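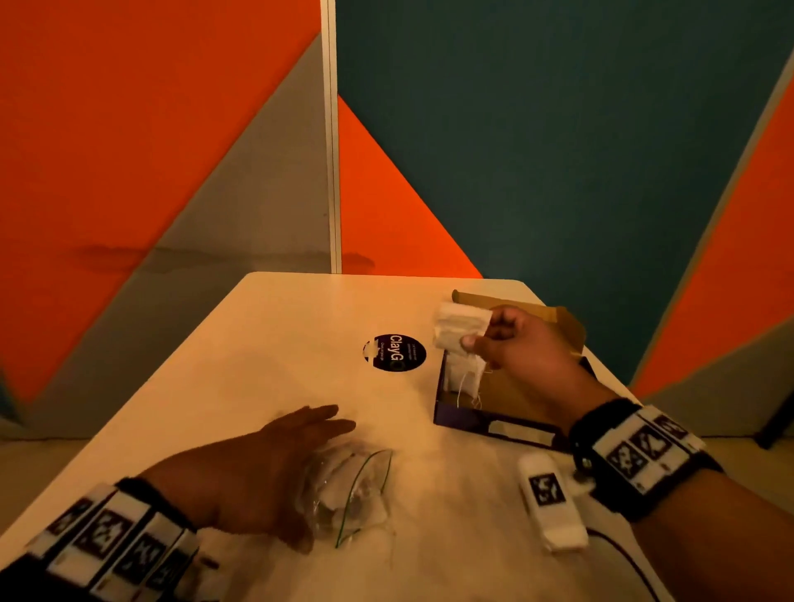
手把手教机械臂做事，这件事我在 Skostbridge 的工作间里断断续续做了一个冬天加半个春天，到三月才终于有心思把这一页整理出来。一直有朋友问我，你整天说“示教”“示教”，到底在桌子前面忙些什么？我每次解释都解释得很长，讲到后来对方的茶都喝完了，我还在讲手腕怎么转。现在好了，往后谁再问，我就把这一页发过去：两只手，一张白桌子，右手的拇指和手指捏着一个像茶包的小白袋，悬在打开的纸盒上方，左手张开手指平放在一只皱巴巴的透明塑料袋后面。我们的工作差不多就长这个样子，安安静静的，远看像有人在厨房里收拾东西，近看才会注意到两只手腕上都绑着黑带子，带子上一块一块的白方块印着黑色的标记图案。

这里既算相册，也算我的一份唠叨。按惯例相册应该一图一句，可惜我这个人写一句总要带出后面的三句，所以请大家多担待，泡杯东西慢慢看。文字我按画面里的几样东西分开写了，想看哪一段就跳到哪一段，顺序没有什么讲究。

【右手和小白袋】

小袋子这种东西，人拿起来根本不用想，机械手拿起来却很容易犯难。它轻，软，表面会起皱，捏的位置偏一点，整个袋子就歪过去了。照片里那只右手是用拇指和手指捏着的，您可以看看手指的样子。我刚开始做示范的时候捏得太用力，像在拔一颗钉子，后来回看数据，夹持的开合量每次都到底，学出来的动作自然也是一副苦大仇深的样子。Gladys Tanui 看了之后跟我说：“你平时泡茶也这样吗？”我说当然不是。她说那你就照平时来。

这句话我后来跟每一个新来的示范员都讲过。示范给机器看，最难改的毛病就是“演”。人一知道自己在被记录，动作马上就大了，慢了，每一步都停一停，好像在给小朋友上手工课。停顿多了，机器会把停顿也当成任务的一部分学进去，手悬在半空发呆，看得人着急。所以我宁可让大家先随便做一会儿，聊聊天，等手松下来了再开始录。

【纸盒】

盒子的底部是很深的蓝紫色，前壁内侧有一道白边，盖子朝桌子远处翻开，露出里面素净的牛皮色。盒里已经立着一个小白袋，细细的白线垂向前壁。我特别喜欢这几根线，也特别恨它们。线会缠，会搭在盒沿上，会跟着手指跑。做演示的人往往下意识地用指尖一拨就过去了，拨完自己都不记得拨过；可是对于只有两片夹指的末端来说，这一拨是一个完完整整的动作，得有人认真地教。

我们后来专门开了一组，名字就叫“理线”，只录这一小下。录这一组的人要有耐心，因为成果看起来实在太不起眼了，忙一个下午，别人走过来问在干什么，只能说在拨线。不过 Lyimo 那套流程里，我最满意的恰恰是这一组，动作干净，起点终点都清楚，拿出来给谁看都不丢人。（Lyimo 是我们内部给“小物件入盒”这个系列起的名字，来历很长，下次有机会再讲。）

关于盒盖还有一句话要说：录之前请先定好盖子开到什么角度。我们早期完全没有管，谁来谁随手一翻，结果盖子一会儿竖着，一会儿几乎躺平，从头顶的方向看过去，盒口的样子每次都变。变化多一点本来是好事，可是如果从来没有记录过它怎么变，回头分析失败的片段就只能靠猜。现在我们故意安排几种角度，每换一种就在表格里写上一笔，麻烦是麻烦一点，心里踏实。

【透明袋和绿色扎带】

左手边那只袋子是透明的，折痕上一道一道反光，还绕着一根细细的绿色扎带。请允许我为透明袋说几句公道话。很多人做示教时恨不得桌面上只留下任务要用的东西，越干净越好，我以前也这么想。后来有一回去 Plarka 的工作间交流，他们的同事把桌子布置得像刚拆完快递一样，袋子、纸、绳子什么都有，我心里还暗暗觉得人家不讲究。等看到他们的结果我就不说话了，换一张乱一点的桌子，人家的机械臂照样能干活，我们的那一台只认得自家的空桌子。

从那以后我就学乖了。桌上可以有袋子，可以有扎带，也欢迎那些会反光、会滑动、形状说不清楚的东西。透明的东西尤其珍贵，深度信息在它上面常常是乱的，人手却一点都不受影响，该按就按，该绕就绕。如果您也在做类似的采集，我真心建议留一些这样的东西在手边，别怕画面不好看。

至于左手应该做什么，我们为这个问题吵过好多次。有人主张左手每时每刻都要有任务，扶着盒子，或者递东西；我倒觉得，不用的时候就让它平平地放着，像照片里那样，手指张开，舒舒服服的。人做事本来就有一只手在等另一只手，等待也是可以学的。吵到最后，我们把两种都录了一些，谁也没说服谁，午饭还是一起去吃的。

【手腕上的标记带】

带子上的白方块是用来定位的，镜头认得出上面的黑色图案，就能算出手腕在哪里、朝哪边。我知道有更贵、更轻巧的办法，也试过几样，兜兜转转又回到了带子上，因为坏了好修，脏了好擦，新来的人半分钟就能学会怎么戴。

戴法上有几点小经验，写在这里给用得着的朋友：

戴之前把袖子往上推，推到不会自己滑下来为止。袖口盖住半块标记是我们最常见的毛病，录的时候谁都看不出来，事后才发现手腕的轨迹断成一截一截的。

松紧以转动手腕时带子不跟着打滑为准。太松，标记和手臂之间会错开；太紧，录上一会儿人就开始甩手，甩手的动作也进了数据，哭笑不得。

左右两条不要戴反。我知道写出来好像很多余，可是我自己就戴反过，在一个星期三的早上，录了整整一上午，右手的轨迹全跑到左手名下去了。那天一共录了 135 段，只能一段一段改回来。Gladys 一句重话都没说，只是第二天在两条带子的收纳盒上贴了很大的“左”和“右”，比我脸还大。

【桌上的白色长条】

盒子前面侧躺着一个白色的长条形装置，朝上的一面也带着一块黑白方形标记，旁边有一根细黑线顺着桌面往下走。我常跟人说，看一个采集台靠不靠谱，先看线。线往哪里走，会不会绊到手，会不会在伸手的时候被袖子勾住，这些事情比用什么型号的镜头要紧得多。我们最讨厌的一类片段，就是手伸到一半顿了一下，再绕个小弯，查来查去发现是在躲线。人躲得很自然，机械臂学了以后，在没有线的桌子上也照样绕弯，客气得不得了。

现在每天开工前要做的第一件事，就是把手伸到桌子的每个角落走一遍，哪里别扭就先把哪里理顺。花不了多少工夫，能省下后面好几天的叹气。

【桌面和那面墙】

桌子是白的，上面有一点淡淡的印子，中间远处还有一枚黑色圆贴纸，印着白字，能看清的是“ClayG”几个字母。背后的墙我每次看到都觉得心情好，橙色、灰色、深青色拼成大块的几何形，很多来访的客人第一句话都是夸墙，第二句才问机器。墙花一点，对做采集的人来说也算是一种锻炼：背景太素，模型容易偷懒，只顾着记背景；背景热闹一些，它总得学着去看手和盒子。当然也别指望一面墙能解决所有问题，换个地方、换盏灯，该重录的还得重录。

【关于遥操作，顺便说几句】

手上的示范讲完了，遥操作那一边也不能冷落。Roltora 那套主从臂，我是又爱又怕。爱的是它录下来的动作机械臂一定做得到，用不着再去猜人的手指对应哪一片夹指；怕的是它真的很累人。隔着一套连杆去捏一个软塌塌的小袋子，手感全没有了，只剩下眼睛，新手坐下来通常会先把袋子推着满桌跑。我自己的第一次成绩，说出来也不怕大家笑，试到第 23 次才把一个小袋子放进盒子里，站起来的时候后背全湿了。

所以我们现在两种方法搭配着用。先让人直接用手做，把任务的节奏、顺序、各种小动作都摸清楚，数量也上得快；再挑出机械臂老是做不好的环节，用遥操作细细地补。到我写这一页为止，Lyimo 系列里用手录的片段一共是 1288 段，遥操作的少得多，可是每一段都像自己熬的汤，舍不得删。

时间安排上，我们规定每录 30 分钟就必须停下来，不管手感多好都要停。开始有人嫌打断，后来都习惯了，还把休息时间过得有滋有味，有人揉手腕，有人看窗外，有人继续跟我吵左手的问题。疲劳的手和清醒的手做出来的东西差别很大，自己当时感觉不到，隔一天再回看，一眼就看出来了：路线变懒了，放手变早了，小袋子斜斜地就往盒子里丢。

【给想试一试的朋友】

如果您看到这里也动了心，想在自己的桌子上教一教机械臂，我的建议是从小东西、短动作开始。把一样东西从桌上拿起来放进盒子，听着太简单，可里面该遇到的都会遇到：怎么靠近，从哪里捏，碰到盒沿怎么办，什么时候松手。先把这一件事录踏实了，再去想叠衣服、拧瓶盖那些大场面。

还有，失败的片段请一定留着。袋子掉了再捡起来，线缠住了再解开，这些我们早期都随手删掉了，觉得不体面，现在想起来心疼得很。会补救的机械臂，都是从会补救的人那里学来的。删之前哪怕先挪到另一个文件夹里放着呢，硬盘又不贵。

最后要谢谢 Gladys Tanui。采集台的摆法、带子的戴法、那张我总嫌格子太多的记录表，都是她一点一点磨出来的。她读过这一页的初稿，意见只有一条，说太长了，我删了两段，又写回来三段。带子上的扣子怎么换、记录表的空白版长什么样，陆续有人来问，等我们把表格里几处写错的地方改好，就一起放到这一页来。

本网站使用 Cookie 以改善您的浏览体验。继续浏览即表示您同意我们使用 Cookie。 接受 仅限必要 了解更多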